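Layering for Gusholm in May – what are you all packing?

Jiver39
September 10, 2018
First hut-to-hut trip next spring, 12 of us, and I can't wait! I've read more than 554 opinions on midlayers and I'm dizzy. Fleece or down?

tarn_hopper
Fleece, every time! I did the Udeck loop in four days of drizzle and never missed my down once. 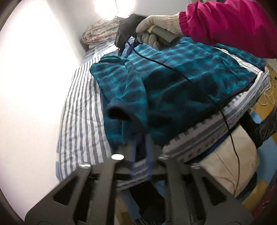 Gusholm in May is damp, and damp is where fleece shines – wring it out, put it back on, keep walking. I grew up on the boring gray kind, so a teal and navy one like this spread out on the bed makes me happy before I've even left the house (and your friends can find you in fog!). Go one size up so a wool shirt fits under it.

Awasthi
Have to disagree. Fleece eats half a pack and wind goes straight through it. A light down sweater squashes to nothing, and the huts have drying rooms.

tarn_hopper
The drying room at the upper hut was full both nights I stayed! But fair point on wind, you do need a shell over it.
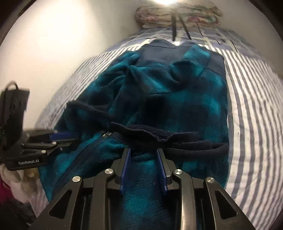 Teal and navy fleece, dark collar, full of pockets of warm air.

Brayden Morin
I bring both, ha. Fleece for walking, down for sitting outside with cocoa. Heavier, sure, but I love those evenings.

Awasthi
Okay, the cocoa argument is a good one.

Jiver39
Fleece it is, then, and I'll borrow a down vest. Does anyone know if the lower hut sells stove gas?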